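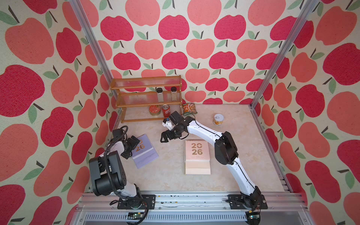 Fig. 1. Two-arm cell with the spice rack and desk calendars, seen from above.

Week 2: Who does the fiddly jobs now?

Right, last week we got as far as conveyor lines, where everything turns up in the same place at the same angle. This week it's mixed goods, and that's a much messier business (and more fun, I think!). Look at what's on that floor: jars, a tin, a couple of cans, a snack packet, calendars. If you've ever had a Saturday job in a stockroom you'll know your hands sort that lot out while your head is on your lunch. An arm has to be told, or shown, how to take hold of each one.

Keep the figure by you while we go through the Wornamton case. Wornamton is a gift and grocery packer with 81 people on the floor, and in January they put Ternix arms on two of their mixed benches. I spent a few days there talking to anyone who'd put up with me. The target was 1000 boxes a shift across the benches. The best day while I was visiting was 1662, although that was a day of nearly identical boxes, so don't get carried away with it in your essays.

What interested me far more was the people. Nuria Nigatu had packed by hand for years and now looks after both benches. She told me her back is better and her evenings are worse: "I used to go home tired. Now I go home still thinking about it." She sorts out dropped items, sets up new products and decides when to stop an arm. Her pay grade, when I asked, hadn't moved. Is that a skilled job? I'd say yes, very much so, but the job description still said "packer".

The other thing that came up again and again was talk. Hand packers stand side by side and natter all day, and new starters pick things up that way. With one person to two benches there's a lot less of it. Management hadn't planned for that and I don't suppose I would have either.

For the seminar, please read Brouwer, chapter 2, and come with half a page on this: pick three items from Fig. 1, say which you'd hand over to an arm first, and then say what's left for the person standing next to it. Bring it on paper, please, my inbox is a disgrace.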